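I own a ridiculous number of neckties for a person who works from home in a jumper. Most of them were my dad's, a few were mine from the years when I had to front up to meetings in the city, and the rest came from op shops because I cannot walk past a floral tie. It's a sickness. I see a daisy on a bit of navy fabric and the wallet's out before I've even checked for gravy.

For ages they all lived on one of those hanging tie racks with the little arms that swing out. You know the ones. You reach for the tie at the back and three others slide off and end up on top of your shoes, and then you shut the wardrobe door and pretend it didn't happen. By June I had a proper nest in there. When I finally dragged it all out onto the bed I found a tie I'd been blaming my brother for losing since his wedding (sorry, mate).

So I went looking for another way, and that's how I became a tie roller.

It was my friend Rahel Steiner who put me onto it. She sells vintage at the Rultham market and rolls every single tie she brings, and her table always looks like a lolly shop. I used to think it was only for show, but she says she started doing it so she could fit more in the car. I went over to her place one arvo with a bag full of the things and she had me rolling within a few minutes, although mine looked like squashed snails next to hers.

The trick is which end you start from. I'd been starting at the wide end, and you finish up with a skinny tail flapping about that won't stay put. Fold the tie in half first so the two ends sit together, then roll from the fold. The wide end wraps around the outside and you get a lovely big patch of pattern facing you. Keep it loose! If you crank it tight like a sleeping bag you'll get creases, and silk holds a grudge about creases. If a tie's already wrinkled, hang it in the bathroom while you have a shower and leave it until it's properly dry before you roll it.

Then you need somewhere to put them. I tried a shoebox, and they all unrolled in the night like something out of a nature documentary. What you want is a tray with little square compartments, each one just big enough to hug a single tie. A wooden one looks nicest, I reckon, and it doesn't slide about in the drawer the way the plastic ones do. Start at the back row and work forward, so your sleeve isn't dragging over the ones you've already done. 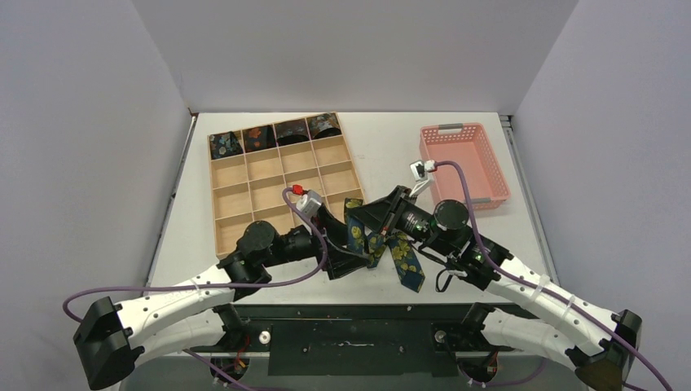
The other thing I'd say is don't try to do the whole collection straight from the pile. I keep the unrolled ones in a basket off to the side, pull out one at a time, and give each a good look before it earns a spot. Any stains? Is the lining twisted? Do I even like it? A surprising number went into the op shop bag at this stage, including a mustard paisley number that I'm fairly sure was a curtain in a past life.

I did have a go at sorting by colour, and I don't recommend it if your ties are anything like mine. Dark florals are a nightmare. Is the black one with the red flowers a black tie or a red tie? What about navy with yellow? I had them in and out of the tray for most of an evening, and in the end I put the dark florals together at the back and stopped fussing. Stripes get the middle. Plain ones are down the front, where I can grab one for a funeral without having to think.

My old neighbour Chih-ming Man, who wore a tie to work every day for his entire career, thinks the whole business is silly and that a tie belongs on a hook. He may well be right about knitted ones, mind you. I'd heard hanging stretches them, so I roll mine, but he's had a knitted tie on the back of his bedroom door for decades and it's still the right length, so what would I know.

Anyway, the tray went in the top drawer, and now I can see every tie I own when I open it. I've worn four of them this fortnight. To the shops, mostly. The lady at the bakery asked whether I had a job interview.

Next on the list is the scarf drawer, which has 24 scarves in it and at least one glove. If anyone's found a good way of storing the slippery ones, pop it in the comments, please. I've tried rolling them too and they just sort of ooze.

Recent posts
The great sock reckoning
Rultham market: what I bought and what I put back
Getting gravy out of silk (maybe)
A weekend at Hinelach with one small bag
Dad's hats, and where on earth to keep them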